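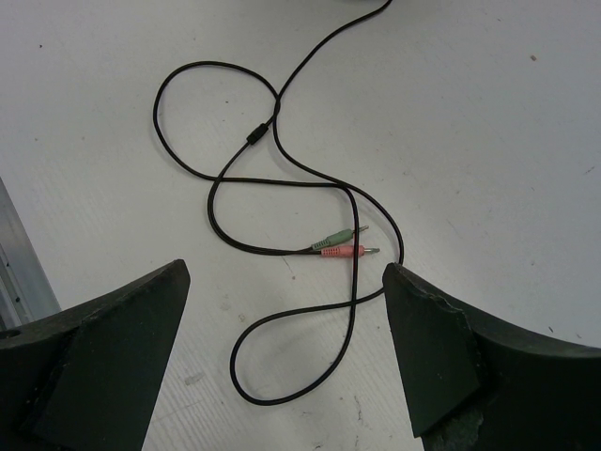 桌上的音频线，绿色和红色两个插头，右侧夹指挡住了一小段线

Meldale开放日见闻：一下午只玩夹爪
5月　文／Romaniuk
阅读时间：约4分钟

到Meldale实验室的时候是下午一点半，门口已经排了一小段队。我本来打算先听讲座，结果一进门看见三张试夹台，讲座就忘到脑后去了。今年的开放日允许访客自己上手遥操作，每人一个时段，玩完可以重新排队，我一共排了四次！

三张台子装的夹爪各不相同。一号台是Rustavari的平行夹爪，配硬质指尖；二号台是同一款夹爪换上软指套；三号台是Prallinton的自适应手指，碰到东西会顺着外形弯过去。机械臂和控制器三张台完全一样，所以手上感觉到的差别基本都来自夹爪，这一点安排得很用心，比起在展会上东看一台西看一台要清楚得多。

热身项目是捡木块和叠纸杯，三种夹爪都没什么难度。真正好玩的是理线。一根黑色的细音频线随手扔在浅色桌面上，绕出一大一小两个圈，中间有个地方几股线紧紧叠在一起，分线器后面又拖出两根更细的线，末端是并排躺着的两个插头。任务是把插头拎出来，再把整根线拉顺。听上去像小孩的游戏，可是从腕部相机的画面里看，黑线压着黑线，哪股在上哪股在下，我盯了好半天才敢下手。

先说硬指尖。它的好处是准，指尖很窄，可以贴着桌面伸到线底下去。坏处也在这儿，力给小了线会滑走，给大了我又怕把细线夹伤。控制器上的夹持力是一个从0到2000的刻度（没有单位，工作人员说是内部数值），我从500开始，夹插头正好，夹线就得往上加。红插头前面还横着一段线，第一次我连线带插头一起夹了起来，整团跟着走，旁边的人都笑了，我自己也笑。

软指套完全是另一种手感。同样500的力，线稳稳地待在指间，拖着走也不打滑，拉直大圈的时候特别舒服。不过指套厚，往两个插头中间插的时候总会把另一个顶开。我后来学乖了，先夹分线器，那里比线粗，好抓，提起来轻轻抖两下，下面的线自己就松开不少。

Prallinton那只手我期待最高，夹纸杯漂亮极了，杯子一点没变形。理线嘛，手指一弯，指尖的位置就跟我想的不一样，贴桌面的动作要反复试。排在我后面的一位大学生倒是用得很顺，他的办法是从上往下垂直夹，不从侧面铲，我第四轮照着做，果然好多了。

大屏幕上有理线的计时榜，单位是秒。我用硬指尖跑了578，换软指套跑了487，排名都很靠后，但我非常满意。自适应手指那一轮超时，没有成绩。拿一个新手的两次计时来评夹爪当然不公平，第二次我对线的走向也熟了，只当个纪念。

相机也值得说几句。腕部视角离得近，插头的颜色和细节看得清楚，两根手指一左一右都在画面下方，对准很直观；缺点是夹爪一压低，指尖附近的线就被自己挡住。二号台另外接了一路侧面相机，两个画面并排放，高度好判断得多。我问能不能三张台都加上，工作人员说接口还有，明年可以考虑。

控制器用的是双手柄，右手管位置，左手管开合。灵敏度有快慢两挡，建议一上来就切到慢挡，我前两轮都不知道有这个按键，白白多出了一身汗。

想去的朋友可以早点到，三点以后理线的队伍明显变长，叠纸杯那边反而空着。楼下还有一间展室放着历年拆下来的旧指尖，磨损的样子各有各的不同，我只来得及看了半圈就闭馆了。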